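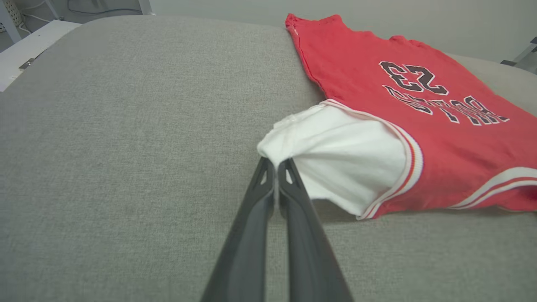 Jersey and white layer on the gray upholstery

How do I fold basketball jerseys so they stay folded?

Pleller
3 posts

Okay, I need laundry help. I have a pile of sleeveless basketball jerseys, the slippery kind, and every one of them slides open the second I put it in the drawer. The red one in the photo is the worst because there's a white layer that goes with it, and the white part bunches up on one side while the red part goes wherever it wants. I fold on the couch since my bed is always covered in other stuff. Should I be folding the two together or pulling them apart first? And is there any trick for the shoulders? I end up with a lump every time and then I just stuff it in – my drawer is a mess.

Watenano
66 posts

Pull them apart! I did the together thing for ages and it never came out flat. Lay the jersey face down, smooth it from the middle out, then bring each side in so the armholes land on top of each other. Now fold the bottom up to the shoulders and fold once more. Do the white one the same way and set it inside the last fold of the jersey, so you still grab them as a set on game day. The white layer kind of grips the slippery stuff and the whole thing holds together way better.

Also, I'd move off the couch. Anything soft gives under your hands and the creases wander. I use the kitchen table with a bath towel on it, which sounds fussy but takes maybe 10 seconds to set up.

Simiyu
just hang them

Stisetham
50 posts

Hanging is fine if you have the closet space (I don't). I roll mine. Fold in half the long way, armholes matched up, then roll from the hem toward the neck pretty tight and stand the rolls up in a shoebox inside the drawer. I leave the undershirt in and roll both at once – just reach in and tug the white part down flat before you start, or you get that bunch you're talking about. Don't roll them damp though. I did that in March and the whole box smelled like a locker room.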